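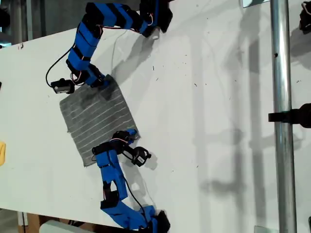 Cell B, both blue arms on the striped gray cloth. Stock black grippers.

Gripper trial, pre-run check and comments
Date: 2019-05-25
Filled in by: Petro Maksymiv
Compared: stock black fingers vs taped fingers w/ gray pads
Controller: Sutow board, both arms

1. E-stop reachable from the chair. OK
2. Pole clamp tight. OK, gave it a half turn
3. Servo screws, wrist and elbow. OK upper. Lower wrist had one loose, redone
4. Cables clear of joints thru full travel. PASS w/ comment. Wrist cable makes a wide loop on the upper arm. Tie it before the long run
5. Table wiped. NO. Specks still on the white top. Vision flagged them as cloth corners last time, wipe again
6. Shadows from the rig. Comment only. Depth is fine, color mask is not
7. Speed limit set to 54 on both. OK
8. Arms home without touching. OK, tight in the middle tho
9. Stock fingers, 90 picks. Done. Slips on thin edges, mostly when the cloth is turned a little. Cloth not marked

Fingers swapped after 9, blue tape over the plastic, pads at the tips. Rechecks:

10. Pads level with each other. FAIL. One sits a bit lower. Near enough to pinch, not near enough to sign
11. Tape flat. FAIL. Wrinkled, and a tab sticking out on one finger. Could snag on towel loops
12. Close force reset for the pads. OK, 725 on the Sutow scale
13. Thick gray cloth, ribbed, bumpy border. 5 picks only, stopped for item 11
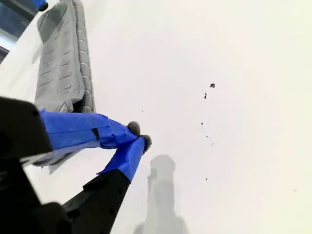 Melaniia Nechyporuk: I would not sign off the padded set on 5 picks. Trim the tab, do the full 90 same as stock, same close force for both or it isnt a comparision. Also who checks the pads for glue creep?

Fair. Force was different, noted. Pads go on the weekly list, Rostyslav to add.

Status: stock set cleared. Padded set HOLD, items 10, 11.
Open: item 5, item 4 cable tie, order pads from Holovko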